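Still a long way from the stockroom

Obsa Gebretsadik has spent two years testing robot arms for Vulleo, a small firm in Vunerside that works with shops and warehouses. Most of the testing is done in simulation. A job goes to a real arm only after it has been run 200 times on the computer.

"People ask me when they can have one to do the washing up," she says. "I tell them to buy a dishwasher."

Her own list of what machines can manage is short. They can pick up a box of a known size and put it on a shelf of a known height. Folding a shirt is possible but slow. Clearing a table after a family meal is still too hard.
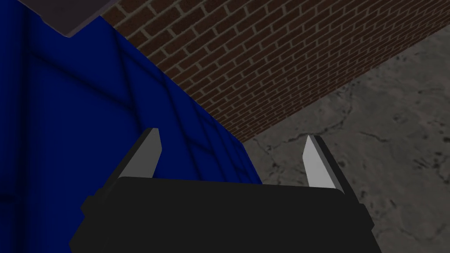
The trouble, she says, is that no two rooms are alike. "You train it with one floor and one wall, then you change the light and it reaches for a shadow. So we keep changing things. Brick, concrete, bright colours, whatever we can think of."

A trial at a hardware shop in Dritport ended in January. The arm was asked to restock 513 items and finished 114 of them without help. The owner, Tarawneh, was polite about it.

"He said his Saturday lad was quicker, and he was right," Gebretsadik says. "But the lad doesn't want to do nights."

She expects shop work to come before housework. Shelves stay where they are put, and homes have stairs, pets and children.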